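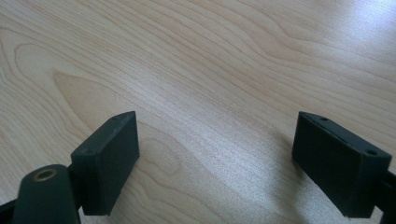
Chapter 4
What Goes on the Label

Sooner or later every small museum is given a box. The box at the Morikawa Gallery held 800 postcards, a school bell, and a note reading "You'll know what these are." The staff did not know what these were. They had until May to hang a show.

Most beginners answer this kind of trouble with words. Ansel Quintanilla, then in his first year as a curator, wrote 1,000 of them for a single postcard of a ferry. It was a fine essay. Visitors gave it the polite nod people give a neighbor's vacation plans and moved along to the bell, which had no label and a small crowd.
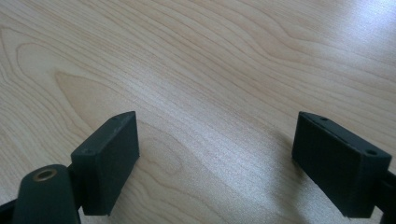

His second draft ran to 20 words. It named the ferry, the harbor, and the woman who mailed the card, and left the weather out of it. Kanako Uchida, who edited the wall text, cut the word "evocative" twice, having missed it hiding in the title.

This chapter deals with labels: how long they should be, where they hang, and who gets to argue about them. We start with the object label, move on to the section panel, and finish with the donor credit, a short line of type that can take longer to approve than the rest of the show. Bring a pencil with an eraser.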